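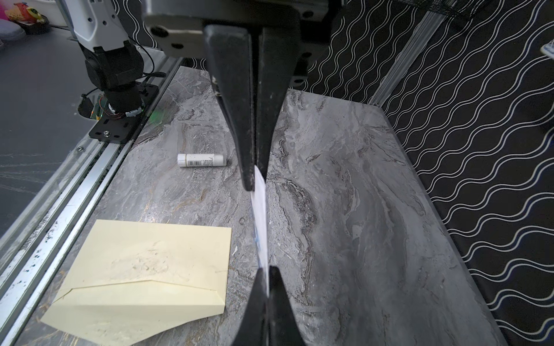 Ranked Ballots in Venlow: Your Questions

Venlow will use ranked ballots for the first time when we choose our seven town council members. We've been collecting questions at the library table and by mail since October, and the ones that come up most are answered on this page. If yours isn't here, please write to us. We like getting mail!

What is a ranked ballot, in plain words?

You put the candidates in the order you like them. Your favorite gets a 1, your next favorite gets a 2, and so on down the list for as long as you care to go. If your first choice can't win, your ballot moves along to your second choice and keeps working for you.

Do I have to rank everybody?

No, and plenty of people won't. You can mark one name and hand it in, and it will be counted like any other ballot. The only thing to know is that if all the people you ranked are out of the running, your ballot has nowhere left to go and sits out the later rounds.

Will ranking a second choice hurt my first choice?

This is the one we hear most, usually from folks who have been voting a good long time and have learned to be careful (fair enough). Your second choice isn't looked at until your first has either been elected or dropped out, so you can rank as many as you like without doing your favorite any harm.

How does somebody win a seat?

With seven seats to fill, a candidate needs one more vote than an eighth of the total, with any fraction dropped. Say 3,000 people vote: the number to reach is 376. Anyone who gets there is elected, and votes beyond that number pass on, at a reduced value, to those voters' next choices. If seats are still open and nobody has reached the mark, the candidate in last place drops out and those ballots move on too. Then we go around again until the seats are full.

What if I give two people the same number?

Your ballot counts up to that point and stops there. So if you have a clear 1 and then two 2s, your 1 still stands. If you notice the mistake before you turn the ballot in, ask for a fresh one. Poll workers are used to it and won't make a fuss.

Is my neighborhood going to lose its own council member?

The old wards are going away, yes, and we know that's a sore spot in Pamudholm, where people are used to calling their member at home. A neighborhood that votes together can still elect somebody local, and so can a group of like-minded people scattered all over town.

When will we know the results?

Later than you're used to, I'm afraid. First choices are posted on election night, but the full rounds have to wait until the mailed ballots are in.

Can I practice?

Please do! Fatemeh Sharifi and Povilas Lukoševičius run practice votes in the Menari Room at the library, with pies on the ballot in place of politicians. At the last one 49 people voted, and rhubarb took a seat on transfers, to some grumbling.

Who do I write to?

Philomena Tierney, Venlow Voter Help, 138 Karimi Street. She answers every letter herself, so give her a little time.

Page last updated 12/13/24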